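Keeping a Small Drone Ready at Home
2018-01-10

A drone that sits for weeks between flights needs a little care before it goes up again.
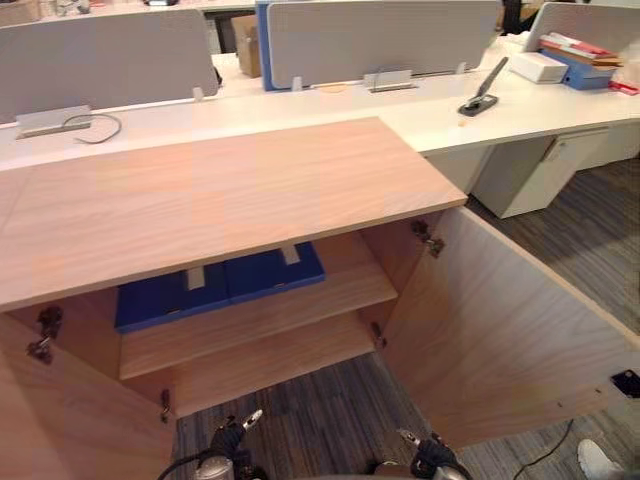 Take the batteries out before putting the aircraft away. Most makers of lithium packs want them stored at partial charge, so check the manual for the figure. A swollen pack goes to a battery drop-off site and should not be charged again.

Wipe grit off the motors with a dry brush. Run a fingertip along each propeller and replace any that is nicked. Props are cheap. Keep spares in a flat box so they don't warp.

Write your registration number on the outside with a paint pen. I use a Tiveo fine tip and go over it again in September. Ordinary marker rubs off on the grass.

Update the firmware the night before, at the kitchen table, with the props off. Leena Ruotsalainen at the Dundelby field keeps a printed airspace map taped inside her case lid, and I have copied her. Look up temporary restrictions again on the morning you fly.

Memory cards: copy, check the copy, then format in the aircraft.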